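How I oil a wooden table top (and keep it looking decent)

Posted in Home and Making, November

I've oiled a fair few tables by now, mostly my own, and I still get asked how I do it whenever people come round and put a mug down without looking for a coaster first. So I've finally written the whole thing out. It's a slow job but a very easy one, and if you can butter toast you can oil a table. 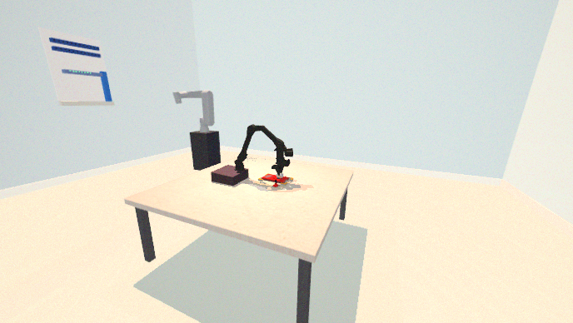

What you'll need

Hardwax oil or a plain furniture oil. I use the Raveck clear matt, mostly out of habit (the tin opens with a spoon handle and I like the smell). Any decent one will do, but read the tin, as the drying times vary a lot.
Sandpaper in 120, 180 and 240 grit
A sanding block, or a bit of cork with the paper wrapped round it
Lint-free cotton cloths. Old T-shirts are lovely for this, old towels are terrible.
A vacuum with a brush head
White spirit, if your table has been waxed before
Dust sheets, gloves and a dust mask
A metal bucket of water for the used cloths (please don't skip this one, more on it further down)

How much oil?

My kitchen table is 144 cm long and 700 mm wide, and yes, I know I've just mixed my units, that's how I wrote it on the back of the envelope. A small tin did the whole top with plenty left over for touch-ups. People always buy far too much. Thin coats really are thin, and most of what you put on gets wiped straight off again.

Step 1: Find out what's on there already

Put a drop of water somewhere you won't mind, near an edge or underneath. If it soaks in and leaves a dark spot, the wood is bare or very thirsty, and you can crack on. If it sits there in a bead, there's a finish of some kind. Scratch it gently with a fingernail: wax will come up in a soft little curl, varnish won't budge.

Wax comes off with white spirit and a lot of rubbing. Varnish has to be sanded right back, and that's a bigger afternoon than the one I'm describing. And if it's veneer, go very gently indeed. I once went through the corner of a bedside cabinet with 80 grit and had to keep a plant pot on it for years.

Step 2: Clear the room a bit

Oil and dust are a miserable combination. I vacuum the floor first, then leave things to settle over a cup of tea, and then lay the dust sheets. Open a window, but not one that blows straight across the table. I found that out one breezy Sunday when half the neighbour's willow came in and stuck itself to my second coat!

Aim for a normal comfortable room temperature. Oil goes gloopy in a cold garage and drags under the cloth.

Step 3: Sand, with the grain

Start with 120 if there are rings or scratches, or go straight to 180 if the surface is only a bit tired. Long strokes, end to end, always following the grain. Going across it leaves tiny scratches you can't see at all until the oil hits them, and then you can't see anything else.

Don't lean on the block over a stain. It's so tempting, and you'll end up with a dip that catches the light every single evening. Sand the area around it as well and let it fade out gradually.

Then do the lot again with 240. I stop there. Some people go much finer, but the surface gets so smooth that the oil has a hard time getting in.

Don't forget the edges. End grain drinks oil like nothing else and goes darker than the rest, so I give it a few extra passes with the 240, which calms it down.

Step 4: Get rid of the dust

Vacuum with the brush head, then wipe over with a barely damp cloth. The wood might feel slightly furry once it dries. That's just the fibres lifting, and a very light rub with the 240 sorts it out. Vacuum again. Run your hand over it and check your palm.

Step 5: First coat

Stir the tin, don't shake it (shaking makes bubbles). Put a spoonful of oil on the cloth and work it in, small circles to begin with and then long strokes along the grain to finish. Do a section at a time and keep a wet edge going, so you don't get a line where you stopped to answer the door.

Leave it for as long as your tin says. Mine says fifteen minutes. Then take a clean cloth and wipe off everything that hasn't soaked in, and I mean everything. Sticky tables are nearly always down to oil that was left sitting on top. If it feels tacky the next day, rub it hard with a cloth that has a tiny bit of fresh oil on it, and it usually comes right.

Step 6: Wait, then do it again

Overnight at the very least. I rub down lightly with a worn-out bit of 240 between coats, wipe, and go again. I do 2 coats on a side table or a desk and 3 on anything that gets eaten off. The last one makes far more difference to wine and curry than you'd think.

About those cloths

Oily rags can heat up by themselves as they dry, and they can catch fire, particularly scrunched up in a bin. Soak them in the bucket of water straight away. When I'm done I lay them out flat outside, in a single layer and away from anything that burns, until they've gone completely stiff, and only then do they go in the rubbish.

When can I use it?

You can put a book on it after a day. Plates and elbows, give it a few days. I keep hot pans, wet glasses and tablecloths off for a fortnight, and I wipe up spills as they happen. The oil carries on hardening long after it feels dry.

Looking after it

A damp cloth and a drop of washing-up liquid is plenty. Stay away from spray polish, it leaves a film that stops the next coat of oil getting in. When water stops beading and starts leaving dark patches, it's time for a top-up: clean it, rub lightly with 240, one thin coat, wipe off, done. Mine gets one every autumn, before everybody starts turning up for Sunday lunch.

If you've got a ring that won't shift, tell me in the comments what made it and what finish is on the wood, and I'll have a think. I'm doing chopping boards next, and those need a different oil altogether.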